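The Patient Work of Teaching a Machine to Fold

At Gorkedgate, the morning begins with a cloth. Somebody lays it on the white table, two robot arms come down and take it by the corners, and an operator in the next chair starts to move her hands. The arms do what her hands do. When the cloth is folded, she presses a pedal, the recording is saved, and the cloth is shaken out again for the next one.

The company is called Gevholm, and it rents the upper floor of a former print shop. Its folding project, named Tlapale, has collected 2,597 recordings until now. I came on a Wednesday in May and stayed until the lights were turned off.

I had expected that the robots would be the interesting part. After one hour I was watching mostly the people. They speak little while they record. An operator must keep both hands in the controls and her eyes on the cloth, and if she turns to answer a question, the arms turn a little also, and this goes into the recording with everything else.

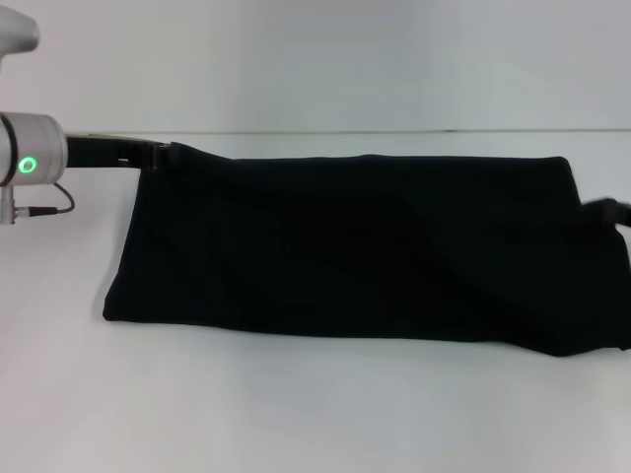

The learning system does not receive rules. In the older way of programming, an engineer would write where the arm must go and when the fingers must close. With a metal part this is possible, because a metal part has the same shape every day. Cloth does not offer this. You can put it down two times with the same care and it will lie in two different ways. So the team at Gevholm shows the system many examples, and the system must find for itself what they have in common.

A good example is harder to make than I thought. It should be calm, but it should not be too perfect. The operators told me that in the first weeks they were proud of their clean folds, and they deleted each recording in which a corner slipped away. The result was a system that could fold very nicely and had no idea what to do when something went wrong. Now the slips stay in, under one condition: the operator must repair the mistake before she ends the recording. A corner that is lost and picked up again is worth keeping. A corner that is lost and left on the table goes to the trash.

Black cloth has its own reputation here. On a white table its outline is very easy to find, but inside the outline there is little to hold on to. Where one layer ends and another begins, the eye has to guess, and the cameras have the same trouble. I asked why they do not simply use a striped fabric. The answer was that people own black clothes, and a folding machine that is afraid of them would not be sold to many homes.

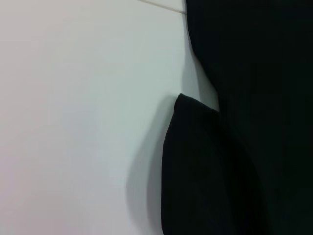

For this reason the recordings contain more than one point of view. A camera placed high sees the whole task, and a small camera at the gripper sees the edge of the fabric from close. Neither is enough alone. From far away a fold may look flat when it stands up a little from the table, and from near you can lose the feeling for which end of the cloth you are looking at. The software, which the team calls Plorkitz, puts the views together on one timeline, and a reviewer goes through them in the afternoon.

The reviewing is slow work. On the day of my visit there were 86 new recordings, and 83 of them were accepted. The three others were played again on the big screen, and the whole room came to look. In one of them the operator had waited very long before she moved, and there was a real discussion if waiting is a mistake. One person said that a human also waits when the cloth is difficult. Another said that the machine will learn to wait without knowing why. They did not agree, and the recording was put in a separate folder. 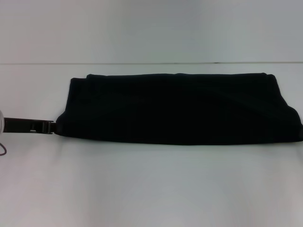
Black on white at Gorkedgate: the outline is sharp, the layers are harder to read.

I was allowed to try the controls myself before I left. It took me two attempts to lift one corner, and my fold, when I finally had it, was more a kind of roll. The operator looked at it for a moment and asked if I wanted to save it. I said no - but she had already pressed the pedal, and tomorrow a reviewer will decide.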